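# About Havley Racquets

Havley Racquets is a badminton club and coaching school in Bristhorpe. We started with 2 rented courts and a box of second-hand racquets which the previous tenants had left in a cupboard. Today we have nearly 300 members, and we play in the district league with 4 teams.

Our head coach is Dorota Kwiatkowski. She played doubles for many years before she began to teach, and she still prefers to teach doubles. New members sometimes expect that they will hit the shuttle very hard in the first lesson. With Dorota they will first learn where to stand — this takes longer than people think, but it stays with you.

## Who can join

We accept players from eight years old. Juniors train in the early evening and adults train after them. You do not need to bring a partner, and you can borrow a racquet for your first month. Please bring shoes with a light sole, as dark soles leave marks on the floor and the hall will not permit them.

Adults who have played before are asked to come to one trial session. It is not an examination. The coach watches a few games and proposes a group to you, and if the group does not feel right you may change it.

## The Kioko Cup

Each November we hold the Kioko Cup, a doubles tournament for club players. It lasts 3 days and pairs are drawn by lot, so a beginner can find herself beside a first-team player. Clubs from outside Bristhorpe are welcome to send players. Entry forms are at the desk from the end of summer.

## Our partner

Our shuttles and strings come from Mimance, a small shop two streets from the hall. Members can leave a racquet with our desk for restringing and collect it at their next training — please write your name and the tension you want on the label.

For questions about places in the groups, please speak to the desk before training begins.

Page updated 2020-08-11
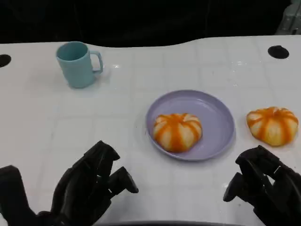 White tabletop with a mug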